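Duneck Community Help > Home and Yard > Compost and Food Scraps

How do I keep a food scrap bucket from smelling and leaking between pickups?

Asked in May – 3 answers

We moved to the Relwood side of town this spring and signed up for the food scrap pickup. Where we lived before, everything went in the trash, so I'm new to this. The truck comes every 14 days on our street. We are a household of four and we cook most nights, so the bucket gets full.

My problems so far:

The bucket smells by the end of the first week, even with the lid on. The bottom collects a brown liquid that is hard to rinse out. The bag slides down inside when I scrape a plate into it, and then food ends up between the bag and the wall. I've also started seeing fruit flies near the back door, where the bucket sits.

I've tried baking soda and it didn't do much. I don't have room for a second freezer, and I'd like to avoid buying one of those electric countertop machines if a plain bucket can work. What do other people on the two-week schedule do?

Answer 1 (marked as helpful by the asker)

We've been on the two-week schedule for three years with a plain bucket. Most of the smell comes from liquid and from meat scraps, so deal with those two first.

1. Drain before you dump. Let coffee grounds, tea bags and wet vegetable scraps sit in a strainer in the sink for an hour. Soup and sauce should never go in the bucket.

2. Put something dry in the bottom. I use two sheets of newspaper folded flat, or a torn-up egg carton. Put it under the bag if your bags tend to leak, and inside the bag if they don't. I do both in summer.

3. Use a bag that is bigger than you think you need. The bags that slide down are almost always the ones that barely reach the rim. You want enough extra to fold well over the outside, all the way around. Open the bag fully, drop it in, pull the edge out over the rim and push the air out from underneath with your fist.

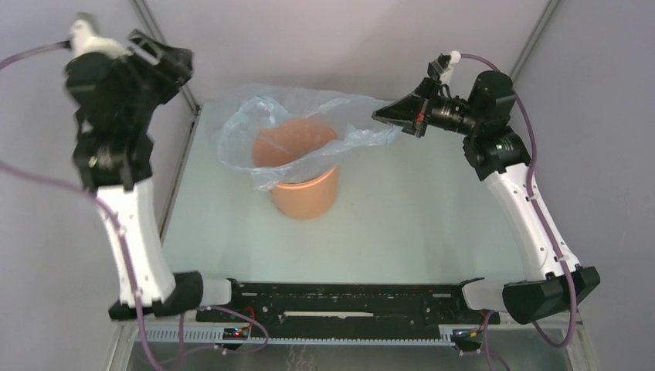
4. Hold the bag in place. A wide rubber band around the outside, just under the rim, keeps it from slipping when you scrape plates. A loop of bicycle inner tube works and lasts longer than a rubber band. The lid should still snap on over the fold.

5. Freeze meat, fish and bones. You don't need a second freezer for this. We keep one bread bag in the freezer door and add to it, then drop it in the bucket the night before pickup (take the scraps out of the bread bag first, the hauler will not take it).

6. Move the bucket out of the sun. Ours was by the back step facing south and it was awful by June. It now sits on the north side of the garage and the difference is large.

7. Rinse with cold water first, then hot water and a little dish soap. Hot water first seems to set the smell. Leave it upside down to dry before you put in the next bag.

Check which bags your hauler accepts before you buy a case of them. Ours wants certified compostable only, and regular clear plastic gets the whole bucket left at the curb with a tag on it. The rules are not the same on both sides of Cleden Road.

For the fruit flies, put a small dish of cider vinegar with a drop of soap next to the bucket – it takes a few days.

Answer 2

get a bucket with a screw on lid. the snap ones never seal after the first year. I got mine at Taheri Hardware, they have them in back by the paint stuff. no flies since

Answer 3

I agree with most of the first answer but I would skip the newspaper under the bag. It sticks to the bottom when it gets wet and you end up scraping it off. A handful of dry leaves or sawdust does the same job and falls right out.

Also, if 14 days is too long for you, there is a drop-off site at 925 Cleden Road, behind the recycling sheds. It opens at 7 in the morning. You don't have to be on the pickup program to use it. We go once in the off week and the bucket never gets more than half full. Bring it with the lid on, empty it yourself, and there is a hose to rinse with from spring to fall.

Reply from the asker

Thanks. I ordered larger bags and moved the bucket to the shade. The draining step already helped, there is a lot less liquid at the bottom. I'll try the drop-off if it gets bad again in July.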